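课程项目报告:出事的地方在哪里
Hikholm本地报纸救援短讯中的地点写法,以及Kolleck河岸定位牌的一次小试验

一、我们为什么选这个题目

最初的想法来自一则很短的新闻。去年Flurier登过一条消息,说有个骑车的人在“河边小路、旧泵房附近”摔倒,救护车先开到了对岸。整条消息只有三句话,伤者没有大碍,记者也没有追问救护车为什么会走错。可是我们小组四个人读完以后吵了半个晚上:旧泵房到底是哪一座?Kolleck河沿岸叫这个名字的房子至少有两座,有人从小在Hikholm长大,说的是北边那座,另一个人坚持是Barua桥下面那座。我们当时就觉得,题目有了!

Brinkmann老师(Volker Brinkmann,本课程的指导教师)建议我们把范围收窄,别去评价急救部门的速度,那是另一门学问,数据我们也拿不到。我们能做的,是看看本地报纸怎样告诉读者一件事发生在哪里,再看看普通路人打电话求助时能不能把位置说清楚。这两件事其实连得很紧,因为大家平时怎么读到地名,出事时往往就怎么说。

二、材料和做法

Flurier的旧报合订本放在市图书馆二楼,较新的部分有电子版。我们收集了其中全部“警讯与救援”栏目的短讯,去掉重复刊登和更正启事之后,剩下1292条。内容很杂:厨房起火、水管爆裂、老人走失后找到、车掉进沟里、狗掉进冰窟窿,还有一条是消防员帮一位新娘打开卡住的教堂侧门。最后这条跟研究没什么关系,但大家都舍不得删。

每一条我们都由两个人分别读,记下地点的写法,再对照。写法归成下面几类:
门牌号或路口;
有名字的公共地点,例如车站、学校;
俗称或者只有老居民懂的叫法;
只有方向和距离;
基本没有地点。

起初还有一类叫“看起来很清楚但查地图查不到”,后来并进了俗称。两个人意见不同的时候,由第三个人来判断。这一步比想象中花时间,光是“磨坊弯”算不算有名字的公共地点,就讨论了整整一个下午。地图上没有它,公交站牌上却有。最后算作公共地点,我个人到现在还保留意见。 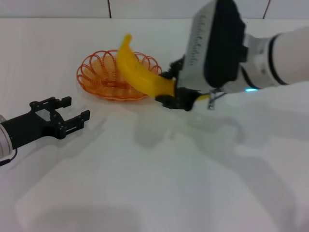

除了读报纸,我们还做了街头访问。请来的20位路人都站在Kolleck河岸的不同位置,由我们口头给出一个假设情况(比如“您看到有人扭伤了脚,走不了”),再请他们像打电话一样说出自己在哪里。我们不提示,也不准看手机地图,说完再由组员在纸质地图上标出听到的位置。标地图的组员背对着受访者,坐在长椅上,看不到周围的提示。当然他知道自己坐在哪儿,这个漏洞是Brinkmann老师指出来的,之后我们把标图的人换到了图书馆里,用电话听。改了以后录音质量差一些,风声很大,但结果可信多了。

三、报纸里的地点

先说结论里最让我们兴奋的部分:市区的事件写得相当清楚。超过一半的短讯给了门牌号或者路口,读者拿着报纸就能走过去。可是一离开街道,到了河岸、林地和旧铁路线,写法马上变了。俗称一下子多起来,“桥那边”“第二个弯”“老船坞后面”,写的人显然假定读者都知道。

更有意思的是同一个地点会换名字。Barua桥在较早的短讯里几乎总写成“新桥”,后来河上又修了一座更新的桥,有一段时间两座都叫新桥!我们找到前后两期,一期说卡车在新桥抛锚,一期说新桥封闭检修,读了照片说明才弄明白是两座不同的桥。再往后,编辑部似乎自己也受不了了,从某一年起统一改用Barua桥,此后再没有出现过“新桥”。我们写信问过编辑部有没有内部规定,还没有收到答复。

篇幅也有影响。栏目早期的稿子长一些,个别能写到600字,会交代从哪条路进去、消防车停在哪儿。版面缩小以后,留给地点的常常只有半句话。我们原以为网络版不受版面限制,会重新写长,翻下来并没有这个趋势。

另外,短讯里提到“报警人带路”的有好几处。有一条写到两名少年在岔路口挥着外套给救护车指方向,我们组里每个人都记住了这一条。

四、河岸上的试验

读完报纸以后,我们特别想到现场去试一试。Hikholm的河岸步道原先就立着木桩,上面有里程刻度,可是字太小,一部分还被常春藤盖住了。我们向市政部门申请,在其中一段步道上临时挂了自己做的定位牌,间隔500米。牌子上是一个字母加两位数字,白底黑字,下面一行小字写着“求助时请报此编号”。做牌子用的是学校工坊的边角料,第一批的字刷歪了,重做了一遍。

编号的设计争论最多。Reece Yeoman是我们组里唯一有急救证书的人,他坚持字母不能用B、D、P这些在电话里容易听混的。我们互相打电话念了一晚上字母,他说得一点没错,尤其是刮风的时候。于是最后只用了K、M和R。M在对面摩托车经过时也会听错,不过这个我们认了。

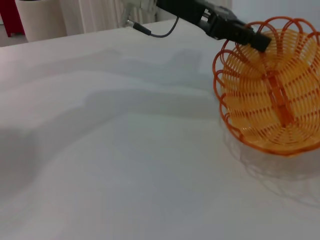
挂牌以后我们又做了一轮访问,方法和前面一样,受访者换成新的一批人。牌子在视线之内时,大部分人会主动念出编号,标图的同学几乎一听就能落笔,和第一轮那种“您说的是哪个弯?”的来回追问完全不同。站在两块牌子中间的人就没那么顺利了,有的往前走了一段去找牌子,有的干脆还是用老办法描述。一位带着孙女散步的女士说,她知道有牌子,但以为是测量河水用的。这句话对我们帮助很大,第二天小字就改成了大字。

也有人不喜欢。一位常年在那里钓鱼的先生认为牌子破坏风景,他对每个弯的名字如数家珍,给我们讲了将近一个小时,讲得非常精彩。我们把他说的俗称全都记在了附录的对照表里,其中有些在报纸中从没出现过。

五、不足之处

受访的人少,而且都是白天去的。傍晚和夜里看不看得见牌子,我们完全没有测。反光材料的价格超出了预算,只在一块牌子上贴了一小条。

受访者知道这是练习,心里不慌。真正遇到紧急情况的人会怎样说话,我们没有办法模拟,也不应该模拟。Reece提出可以请调度中心的人来扮演接线员,至少让提问的方式接近实际,可惜时间没有对上。

报纸这一边,分类标准是我们几个人定的,换一组学生来读,俗称那一类的数目多半会有出入。另外,Flurier只登它知道的事件,没有上报纸的求助,我们一条也看不到。

六、接下来想做的

临时牌已经按约定在四月底取下,目前存放在工坊的架子上。市政部门负责步道的同事要走了我们的编号方案和对照表,说会在下次更新木桩时参考。能不能用上还不知道,但收到那封邮件的时候全组在走廊里叫了起来,隔壁教室还出来人看。

如果下一届有同学愿意接手,我们建议先做夜间的测试,再把林地那一片补上。那里的岔路比河岸多得多,俗称也更乱,光“三棵树”这个名字我们就在报纸里遇到过不同的两处。原始记录表、录音的文字稿和地图都留在课程的共享文件夹里,录音本身按照和受访者的约定,在成绩公布以后删除。

分工:报纸阅读由全组完成;访问提纲和电话测试由Reece Yeoman负责;地图和对照表由我整理,文中的错误也请找我。感谢Volker Brinkmann老师读了两遍初稿,并且把我们写得太长的第三节砍掉了一半。

附录一:地点写法分类说明
附录二:Kolleck河岸俗称对照表
附录三:访问提纲(第一轮、第二轮)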